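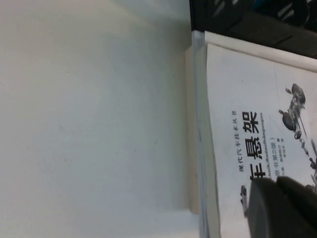 When I came to this country I owned 7 books, and I had read all of them. Now I have many more and I have read perhaps half. My neighbours say it is a waste of money. I want to defend the unread book.

The public library in Cormier, where I live, decided in May to remove 891 titles from the shelves. The rule was simple: if a book was not borrowed for a long time, it must go. Wendy Birkett, the head librarian, explained in the local paper that space is limited and that people ask for more tables. I understand her. I also like to sit at a table.

But borrowing is a poor measure. Many people take a book from the shelf, read ten pages standing up, and put it back. I learned the names of Australian trees in this way, and no computer has a record of it. A small library of some 3,000 books is not rich enough to throw away the quiet ones.

There is an answer that the books can be ordered from another branch. Yes, if you know the title. A person who does not yet know what she is looking for cannot order it – she must walk past it by accident.

I would ask the library to keep one shelf, even a short one, for books which have no borrowers. Put it near the door, where the light is good. I will come and look at it.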